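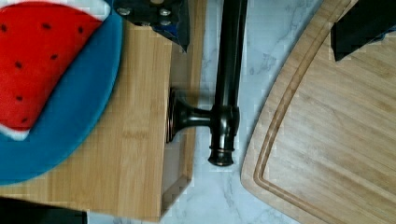

A plush watermelon slice on a blue plate.

Why does a watermelon have seeds?

A watermelon is a fruit, and a fruit's job is to hold seeds. Each seed can grow into a new plant.

The red part is called the flesh. It is soft, sweet and mostly water. A toy slice is red too, but it is made of fabric, so please don't bite it!

Ripe seeds are black and hard. You may also find small white ones. Those are seed coats that never filled out, and they are fine to swallow.

Between the flesh and the green skin is a pale layer called the rind. Some families pickle it.

Try this: save 5 black seeds from a real slice. Rinse them and let them dry on a paper towel. Push 2 of them into a pot of soil and put it in a sunny window. Keep the soil damp and look for a sprout.

Written by Iraklis Economou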